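Moving in stages, or how I ended up with two sets of keys

So I'm between apartments! The old place is mine until the end of September and the new one has been mine for a couple of weeks already, and everyone told me the overlap was a waste of money. Maybe it was. I paid 832 extra for it and I'd do it again tomorrow.

My last move was a one-day job and I still have bad dreams about it. We started at six in the morning, the van was too small, and by midnight I was eating dry cereal out of a saucepan with a measuring spoon (the bowls were in a box marked "cables," don't ask). This time I've been taking a load over on the bus most evenings after work, plus one big run with Valentyna Lysenko's station wagon on Saturday. She drives like she's late for a ferry, but nothing broke.

What I like best is that I get to be picky. When you carry every single thing yourself you start asking whether you really want to own it. I gave away nearly 100 books, a fondue set and the curtains I've hated since Prutden Street. The books hurt a little. The fondue set did not.

Bedding went over early, which was my mother's advice and she was right. Make the bed first, she says, before you open anything else, and then you can quit whenever you're tired. I did that, and I've been sleeping at the new place on weekends ever since, with the kitchen still in bags and one lamp that I drag from room to room.

Still to go: the plants, the good pans, and the big mirror, which I'm pretending doesn't exist until next week.

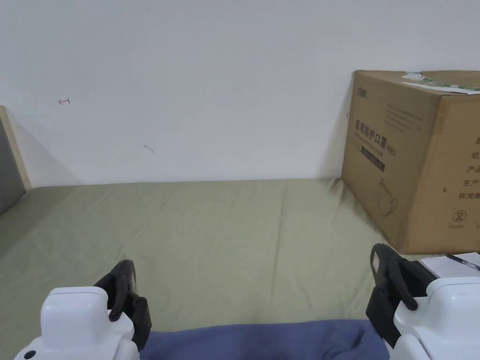 How long an overlap do you need if you're moving by bus and borrowed car?

Three weeks felt comfortable for a one-bedroom, and I'd take two if you have help on both weekends.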